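Two Desks and Too Many Cables: our shared workspace project
Submitted 29 Nov 2019

So, my module project this term was supposed to be on "improving a workspace for under 100 pounds", and I picked the shared desk room on the second floor of Pultden because I sit in it most days and it drives me up the wall. I'll say straight off that I thought this would be the easy option. It wasn't!

The room has two big desks, and people come and go all day with laptops, chargers, parcels and whatever else they happen to be carrying. I'd been moaning about the clutter since August, so I asked everyone who used the room to fill in a short form on what annoyed them. I got 17 back. Cables came top by miles, then parcels left on the desk, then the chairs (I couldn't do anything about the chairs on my budget, sorry).

My first idea was a plastic tray for each person, which I'd copied from the library at Nedberg. People hated it. The trays took up more room than the stuff that went in them, and within a week they were full of old receipts. I gave up on those and started looking at what was really on the desks while people were working, and where it sat. I made a rough map of each desk at the same time every afternoon and shaded in the bits with nothing on them.
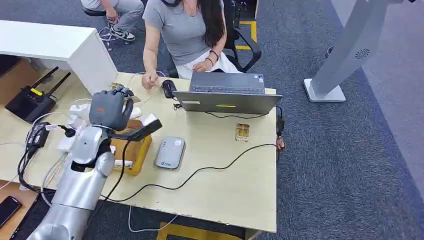 Figure 1. One of the desks in use, with the router near the far edge and a long black cable looping across the top.

What the maps showed me (and I was quite pleased with this bit) was that small things hardly matter. A mouse or a power bank gets nudged out of the way and you forget it. A cable is different, it claims the whole strip of desk it crosses, and then people put things down on either side of it and the desk is sort of cut in half. Boxes were nearly as bad, even little ones, as they tend to stay wherever they were first put down.

Then there's the router. I wanted to screw it to the wall, but we aren't allowed to drill, so I tried a stick-on shelf from Fimby. It held for one night and I found it on the floor in the morning, router and all (still working, phew). After that the router went back on the desk, and I stuck a row of cable clips along the back edge so the leads had somewhere to go. The clips are ugly but they do stay put.

For parcels I borrowed a low bookcase from the Mwakalinga room next door and put it by the door with a sign on it. Some people use it. Some people walk right past it, and I include myself in that when I'm late.

If I did this again I'd start the maps much earlier, and I'd draw them on squared paper, as mine were done freehand and it was a nightmare comparing one day with the next. I'd also ask about plug sockets on the form, which I completely forgot. Half the trouble with the leads is that the sockets are all on one side of the room, so a proper fix would need an extension under the desk and somebody from the building team to check it. I've sent in a request and I'm still waiting to hear.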